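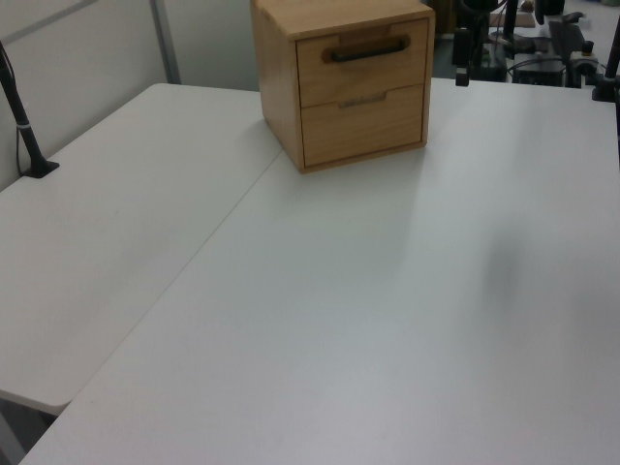
Drawers fail at the corners, and most of this week is spent on the joints that hold the front to the sides. Every time a drawer is opened the front is pulled away from the box, so the front joints take far more strain than the back ones. The handle decides where that pull lands. On a small two-drawer cabinet you may find both common types together: a black bar handle in a rounded slot on the upper drawer, and a shallow finger recess cut across the top edge of the lower one. With either type the hand pulls high on the front, and the joint should be strong near the top edge.

Joints covered in this session

Butt joint, glued and pinned. Quick to make and weak under a direct pull. Acceptable at the back of a light drawer.

Rebate joint. The side sits in a step cut into the front. There is more area for glue, but much of it is end grain – seal it with thin glue first and leave for 2 minutes.

Lapped dovetail. The tails are cut on the sides and the sockets in the front, so the joint cannot be seen when the drawer is shut. Mark the tails first and use them to mark the sockets.

Wood movement

A solid wood base gets wider in damp weather. Run the grain from side to side, glue it at the front only and leave room at the back. Students on the Sestthorpe site should keep their boards in the bench room overnight before cutting.

Practical task

Make one drawer box to fit an opening 184 mm wide. Measure the opening at the front and at the back before you cut anything; use the smaller figure. Plane the sides to fit before marking the joints. Bring the dry-fitted box to the next session – do not glue it.

Write up your method in 500 words and hand it in with the box.

Print this page | E-mail this page
Filed under: Course Handouts, Cabinet Making, Hedier Workshop Notes
This site uses cookies. By continuing to browse you agree to our use of cookies.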